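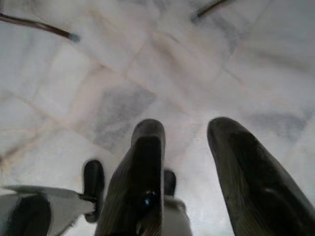
Marble shows every streak if the mop water is dirty, and whoever takes this on should change the bucket at each landing, says Flellier, who did the floors before.

Floor Cleaner, Part Time – Arruda Building
Posted in September by Hikosus Property Services
Print this page | E-mail to a friend

We are hiring one part-time cleaner for the floors at the Arruda building. The work is mornings, 5:30 to 9:30, 20 hours a week. Pay is $479 a week, paid every second week.

Most of the job is tile. The pale marble is laid on the diagonal, with white and light grey pieces, and the grout needs as much care as the stone. You will dust mop first, then damp mop with a neutral cleaner. No vinegar, bleach or bathroom spray on the marble – it etches, and we have paid for that once already.

You will also:
Wipe baseboards and door sills
Spot clean spills and scuffs
Scrub grout lines by hand, one section a week
Keep the supply closet in Room 211 in order and note what is running low

Experience with natural stone is helpful but we will train. You should be able to lift a full mop bucket and work on your knees for short periods. Pads, gloves and cleaning products are supplied. Bring your own non-slip shoes.

To apply, leave a short note with your work history and one reference at the Hikosus office, 756 Gerkach Street, before noon. Ask for the floor cleaner form at the desk. Applicants we want to meet will be asked to come in for a paid trial morning.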